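Ticket: Slow file copies to the Heywood share after switch replacement
Site: Fostham office, ground floor workshop and upstairs desks
Opened: December 14, 2024
Status: Closed
Priority: Normal

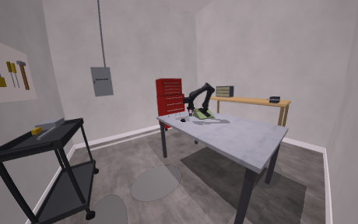
Reported problem
Copies from desktops to the Heywood share run at a tenth of the usual speed. Small files open with a short delay. Large files start fast, drop within a few seconds and stay low. Reads from the share are normal. The fault began after the old switch was swapped for a Lerach unit with the same number of ports.

Initial checks
Server disk load is low during a slow copy. Free space is fine. Memory use is flat. No errors in the server event log apart from two old printer warnings, left alone.

Copied a 400 MB test file from an upstairs desktop: slow. Copied the same file from a laptop on the same wall port: slow. Copied it from the backup machine, which sits on the same switch as the server: full speed. This puts the fault between the upstairs ports and the server switch, so no further work was done on the desktops.

Link speed
Server port shows 1000, full duplex. Upstairs uplink shows 1000 at the new switch. At the far end, the upstairs switch shows 1000 but half duplex. Port counters at that end list 533 late collisions since the last restart. Counter cleared, test copy repeated, counter climbed again.

Cause
The upstairs uplink port had been set by hand to match the old switch. The new switch negotiates by default. With one side fixed and the other on auto, the two did not agree on duplex. The status page on the upstairs switch may also show a stale speed value – do not rely on it until the port has been taken down and brought back up.

Fix
1. Saved the running config of the upstairs switch.
2. Set the uplink port to auto for both speed and duplex.
3. Took the port down, waited for the light to go out, brought it up again.
4. Confirmed full duplex at both ends.
5. Replaced the patch cord at the upstairs end. The clip was broken and the plug moved in the socket.

Result
Test file now copies at normal speed from both upstairs machines. Late collisions stayed at zero after 280 test copies run from a script. Nandotport remote backup job started by hand and finished without errors.

Notes
Port 7 on the upstairs switch is also fixed by hand. It feeds an old label printer that drops off the network when set to auto – leave as is. Firmware on the Lerach switch is one version behind. Update not applied under this ticket. Saved config is in the Fostham folder with the July copy.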